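Quick post tonight, dinner is in the oven and I have 18 minutes.

So the October card swap. I finally cut the pumpkin wagon file, the one from the Holora fall set, and oh my goodness the spokes on those wheels. So tiny. First try they tore right off the mat. Second try I slowed the blade way down, used the older mat that isn't very sticky anymore, and got 2 good wheels. Good enough for a card front!! The vines I gave up on. Colored them in with pencil straight on the card base instead and I like it better.

Sentiment is from the Levance mini stamps, "so thankful for you," in the dark brown ink. Should of used the black, brown got kind of lost on the kraft.
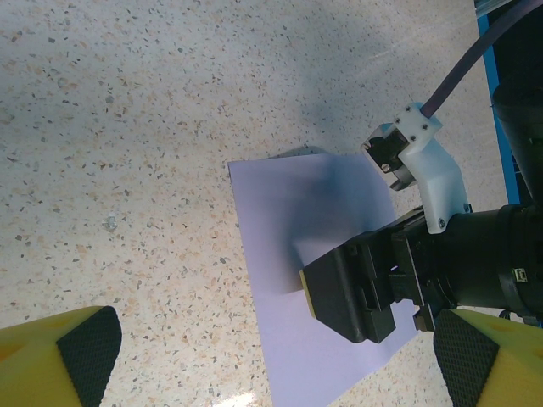
Anyway the swap. Phyllis Mellor is hosting again and she has 33 of us signed up, which is a lot of envelopes. Rules same as last year. Flat cards only, no buttons, no big bows, I'm looking at myself here. Mine went out lumpy last time and two people had to pay extra postage. Sorry again!

Someone asked in the comments how many digi stamps I have saved. I looked. 93 in the birds folder alone, and I've printed maybe a handful. No more downloading till I use some. (I downloaded a fox this morning.)

Oh and for the ones who emailed about the wagon file, its sized for an A2 card, and if you go smaller leave off the spokes and just cut teh wheels solid. Weld the handle to the wagon first or it comes out in two pieces. Ask me how I know.

Timer's going. Envelope liners next time, I have that Vörös paper with the little acorns and still haven't cut into it.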